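In Praise of the Mending Pile

I love mending! I didn't learn until I was grown, in a February class above the Bratden library, and I came home wanting to fix every sock in the house. A needle, some thread, a quiet hour after supper, and a pair of pants gets a few more years.

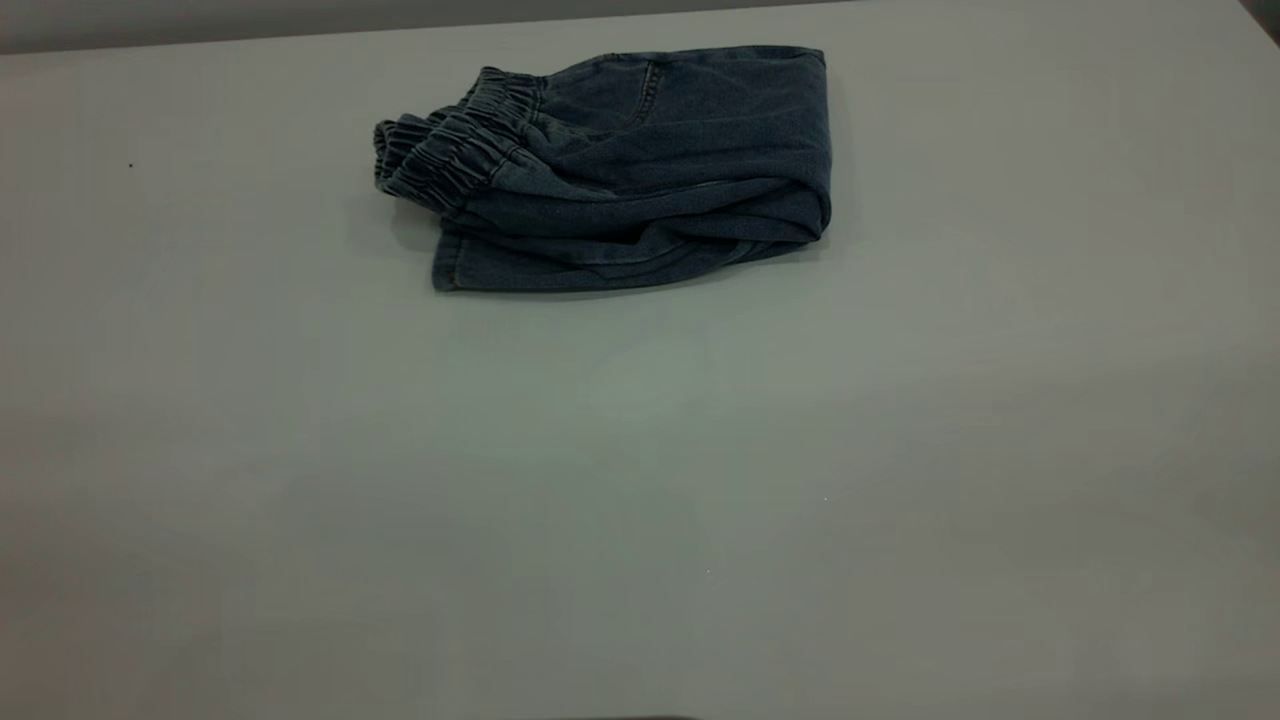

Schools should teach it again. Give kids 4 afternoons, that's all, and let them make ugly stitches. My first patch had 18 of them and looked like a spider had fallen on it (I still wear that shirt, proudly). You start noticing how clothes are put together, where they pull, where they give. It's so much fun, and thread is cheap.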